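Bernd Rathjen has been to enough charity dinners to know when the auctioneer is going to lower his voice. It happened at the Puston Fund's winter benefit in January, somewhere between the salad and the appeal video, and over 100 guests put down their forks.

"You can feel the room being worked," he told me the next morning. "I gave anyway. I always give. Then I go home and ask where it went."

Rathjen chairs the Owino clinic appeal, one of the causes the dinner pays for. He has held the job for nine years and does not sound like a man who enjoys it. The fund's program booklet says 89 cents of every dollar reaches patients. I asked him whether he believed that.

"I believe somebody added it up," he said. "Ask them if the ballroom is in there. Ask about the band."

I did ask. The fund said event costs were "covered separately" by its sponsor, Preltix, and did not say how much they came to. 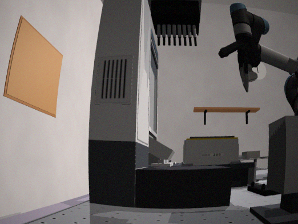
Does he think the dinner should be scrapped?

"I'd hold it every other year and send a plain letter in between. We tried a letter once. It raised less, but it cost us stamps."

The fund's board has turned that idea down twice. Four of its members bought tables this year, and Rathjen thinks they would miss the evening more than the clinic would. He may be right, although he was at one of those tables himself, and he admits the fish was good.

As for the new clinic wing in Kakov, promised from the stage to long applause, he wants to see a signed lease before he claps again.

"They showed us a drawing," he said. "I've seen drawings before."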